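Car caught fire on the recovery truck, who do I claim from?

Posted in Motoring > Accidents and breakdowns
Tags: recovery, fire, insurance, storage charges

kerbside_k

My car broke down on the Undel bypass in April with a smell of burning rubber and no power. There was no smoke and no flames when I pulled over. The recovery firm (Akyol, sent by my breakdown cover) winched it on to the flatbed. Their driver was doing up the last strap when smoke started coming from under the bonnet. He used his extinguisher but it went up again and the fire brigade had to finish it off. The front end is gone and the inside is full of powder and soot.

My policy is third party, fire and theft with Vallonent. They say they are looking into whether the car was "in the care of another party" when it caught fire, and that I may need to claim from Akyol. Akyol say it was an existing fault and nothing to do with them. Meanwhile the car is in their yard at 18 pounds a day and I am getting letters about it.

The car was worth over 2,000 pounds before this, going by similar ones for sale. It had done 103 thousand miles and had a full MOT. I have no finance on it.

Who should be paying, and can I stop the storage charge? I also had a child seat, a coat and some bedding in the back, none of it burnt but all of it smells.

pellworth

Claim from your own insurer. You have fire cover and the car had a fire. It doesn't stop being your car when it goes on a lorry. Read the policy wording for exclusions, but the usual one is for when the car is with the motor trade for repair, and many policies say that recovery after a breakdown still counts as normal use. If Vallonent think the recovery firm did something wrong, they can pay you and then go after them.

Things to do now:

Write to Vallonent by email and ask them to name the exact clause they are relying on. Don't do this by phone.

Ask the fire service for a copy of their incident report. There may be a fee. It will normally give a likely cause, or say that the cause is not known.

Ask Akyol for the job sheet with the times on it. The driver should have written down the state of the car before loading.

Tell Vallonent in writing that storage is being charged daily and ask them to move the car to their own salvage yard. Once they have been told, it is much harder for them to leave you with the bill for the later days.

Don't let anyone scrap the car until an engineer has looked at it. If the cause is argued over later, the wiring and the battery area are the evidence.

Take your belongings out and keep receipts. Soft things can be rescued if it is only smoke. Air them outside for a day, then wash them on their own, twice if need be. 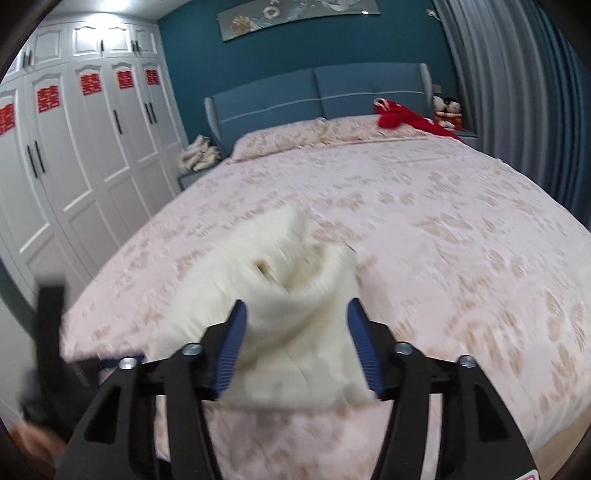 Replace the child seat. Don't try to clean it. Heat and extinguisher powder can get into the buckle and the shell, and you can't check either at home. Some policies pay for a new seat after a fire even when other belongings have a low limit, so look for it under "child seat cover".

If Vallonent still refuse, make a formal complaint. They have eight weeks to give a final answer, and after that you can go to the ombudsman, which is free for you.

tarn9

Same sort of thing with my van, only it was on the hard shoulder and not on the truck. Offered well under what it was worth, sent them three adverts for the same model and they came up to 2,000. Took ages though. Don't accept the first figure.

zebedee_m

Is your breakdown cover through Zitell? If so check the booklet, mine says they pay the first few days of storage. Not sure if that applies after a fire.

kerbside_k

Thanks all. It isn't Zitell but I will check mine. I have emailed Vallonent asking for the clause and told them about the storage. The fire report has been requested as well.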